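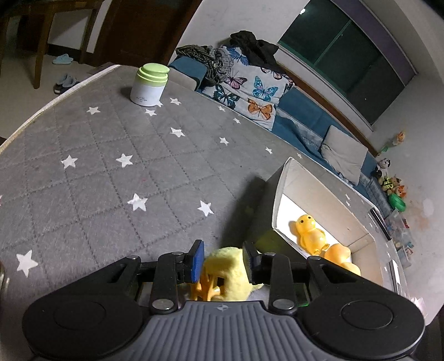

How to wash soft toys without wrecking them

Most advice on washing plush toys comes from people selling something to wash them with. I've tried the sprays, the foams and a "toy refresher" powder, and I can't say any of them beat cheap laundry liquid. The powder was the worst of the lot. It sat in the seams for weeks.

Read the tag first. If it says surface wash only, there may be a cardboard insert or a sound box inside, and soaking will ruin either one. No tag? Squeeze the toy all over and feel for anything hard.

Check the seams while you're at it. A loose thread near a foot or an ear turns into a hole in the machine. Stitch it up before the wash.

For the machine:

Put each toy in its own mesh bag, or a pillowcase tied at the neck.
Use cold water, the gentle cycle and half the liquid you'd use for clothes.
Skip the fabric softener. It flattens the fuzz and the smell hangs around.
Keep strong colours away from pale ones. I don't trust colour catcher sheets, whatever the box claims.

For anything old, wash by hand in a tub of cool water. Press it, don't wring it. Leave it five minutes, change the water and press again until it runs clear. 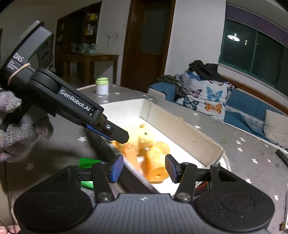 Items piled in a white tray.

Drying is where most toys go wrong. Roll the toy in a towel and lean on it, then stand it somewhere with moving air. Turn it twice a day. A big one can take days in a damp June, and the outside will feel fine well before the middle does. If it's still heavy for its size, leave it.

You'll read that a tumble dryer on low is safe. Sometimes it is. Ekene Anozie wrote in to say hers came out fine, and Canan Yalçınkaya wrote in to say the fur on hers went stiff as a brush. I'd only risk it on a toy you could stand to lose.

As for putting toys in the freezer to "kill germs", don't bother. Cold won't lift dirt, and plenty of germs come through it just fine.

Brush the fur with a clean, soft toothbrush once it's dry.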